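Hondham Bible Pages for Young Readers
Medicine in Bible Times
Last changed 1 April 2018

People in the Bible got sick and got hurt, the same as people do now. They had fevers, sores, broken arms and bad stomachs. Some of them were born blind, and some could not walk. The Bible was not written to teach medicine, so it never stops to explain how a doctor worked. But if you read carefully you can find small pieces of information in many different books, and you can put those pieces together.

Words to know

Balm: a sticky juice or oil from a plant, used on sore skin.
Physician: an old word for a doctor.
Ointment: a thick, greasy medicine that is rubbed on.
Poultice: something soft and damp that is pressed on a sore place.
Parable: a short story told to teach something.

Were there doctors?

Yes. The first ones you meet in the Bible are in Egypt. At the end of Genesis there are physicians who prepare the body of a dead man so that it will last until it can be buried. Egypt was well known in the ancient world for its doctors. Some of their writings have been found, with instructions for treating wounds and broken bones.

The people of Israel had healers too, but we know less about them. In Exodus 21 there is a law about two men who have a fight. If one of them is hurt and has to stay in bed, the other must pay for the time he loses and see that he is fully healed. The law does not say who does the healing.

By the time of the New Testament there were doctors in many towns. Mark chapter 5 tells of a woman who had been ill for years. She had gone to many doctors and spent all her money, and she was getting worse. In Colossians 4 one of the writer's friends is called a physician, and the writer is clearly fond of him.

Oil and wine

The best-known piece of first aid in the Bible is in a parable in Luke chapter 10. A traveler is beaten by robbers on the road down to Jericho and left half dead. Two people pass by on the other side. Then a man from Samaria stops. He pours oil and wine on the traveler's wounds and wraps them up. He puts the hurt man on his own animal, takes him to an inn and looks after him. The next day he pays the innkeeper to go on looking after him.

The oil was olive oil. People cooked with it and burned it in lamps, and they also rubbed it on dry or sore skin. It kept a wound soft so that the cloth was less likely to stick. Wine has alcohol in it, and it is sour too, and both of these can kill some germs. People in those days did not know about germs. They had seen that washing a wound with wine could help, and they passed that on to their children.

Do not try this at home. If you have a cut, show it to a grown-up and wash it with clean water.

Bandages and broken bones

The Bible often talks about "binding up" a wound. That means wrapping it in strips of cloth. Isaiah chapter 1 describes wounds that have not been cleaned, or bandaged, or softened with oil, so we can tell that those were the things you were supposed to do.

Ezekiel chapter 30 speaks of a king's broken arm. It says the arm has not been bound up with a bandage to make it strong enough to hold a sword. The prophet is using the arm as a picture of the king's army, which had been beaten. His listeners would have understood, because they knew what was done for a broken arm.

The Bible does not mention sewing up a cut, although some other ancient peoples did do it.
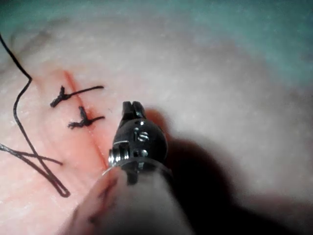
A surgical instrument next to a stitched cut in a practice pad.

Plants that were used

Figs. In Isaiah 38 a king of Judah is very ill and has a boil, which is a painful swelling on the skin. The prophet tells the servants to take a lump of figs and put it on the boil. This was a poultice. The king got better and lived for many more years. The same story is told in 2 Kings 20.

Balm. Gilead was a hilly land east of the Jordan River, and it was famous for its balm. Merchants carried it to Egypt on camels. In Jeremiah 8 the prophet asks, "Is there no balm in Gilead? Is there no physician there?" He is sad about the trouble his people are in, and he talks about it as if it were an illness. We are not sure which plant the balm came from. It may have been the sap of a tree or a bush.

Myrrh. This is the dried sap of a small thorny tree. It smells strong and tastes bitter. It was used in perfume and in getting bodies ready for burial. In Mark 15, wine mixed with myrrh is offered at the cross. Many people think it was meant to dull pain.

Leaves. Ezekiel 47 has a vision of trees beside a river, with fruit for food and leaves for healing. The last chapter of Revelation has a tree like this as well.

Keeping sickness from spreading

Leviticus 13 and 14 are long chapters about skin diseases. Older Bibles use the word "leprosy" for them, but the Hebrew word covers several kinds of skin trouble, and even mold on clothes and on the walls of houses.

A person with a bad patch on the skin went to the priest. The priest was not a doctor and did not give any medicine. His job was to look at the patch and decide if the person was clean or unclean. If he could not tell, the person was kept apart for seven days and then looked at again. Somebody who was found unclean had to live outside the camp.

That was a hard and lonely thing. When the skin healed, the person went back to be checked, and there was a special ceremony. After that he or she could go home.

Praying and medicine

People in Bible times prayed when they were sick. Several of the psalms sound as if they were written by somebody who was ill in bed. Psalm 6 is one of them. You can read it in a few minutes.

Did praying mean they would not use medicine? Mostly they did both. The king with the boil prayed, and he had the figs too. The letter of James tells sick people to ask the elders of the church to pray for them and put oil on them. Some readers think the oil was a medicine, and some think it was a sign of God's care.

There is also a book called Sirach, which is in some Bibles and not in others. Chapter 38 says to give doctors the respect they are due, and that the Lord made medicines out of the earth. It tells the sick person to pray and then to let the doctor come.

Things to look up

Find Proverbs 17:22. What does it say is good medicine?
Read 1 Timothy 5:23. What was the matter with the person who got the letter?
Find Gilead and Jericho on the map at the back of your Bible. Which one is east of the Jordan?

Next page: Food and Cooking in Bible Times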